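Home | Projects | Reports | Staff | Contact

Folding Small Garments: Results and Discussion
Begoñe Vidal, Textiles and Clothing Care

4. Results

The 18 garments were each folded by two methods, the flat thirds fold and the roll. I measured the space each stack took up in the Plalton drawer, which has a base of 649 by 442 mm. Rolled T-shirts used less of the base but stood higher, and the drawer would not close over the thickest ones. The thirds fold was slower at first. By the end of the second session the two methods took me nearly the same time.

Cotton pieces held a crease after one press of the hand. Stretch fabrics did not. Swimwear opened up again unless the sleeves were folded in first and the body was turned over them.

5. Zippers

A front zipper changes where a garment can be folded. The usual first step is to fold down the center line, but a zipper there makes a stiff ridge and the stack leans. I tried two other ways:

- Fold both sides in toward the zipper, then bring the bottom up.
- Turn the garment face down and fold the sides over the back.

The second gave a flatter result on the short-sleeved children's swimsuits. It also kept the zipper pull away from the fabric of the next piece. On a half-length zipper the bottom fold should fall below the end of it. I marked this point with a pin on the paper patterns before folding the real garments.

6. Work surface

The first trials were done on a bare table, and small pieces slid when I smoothed them. A board about 50 cm deep was better for the smaller sizes. I laid each garment face up, with the collar away from me, and flattened the sleeves before making any fold.

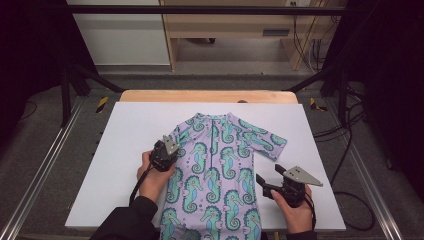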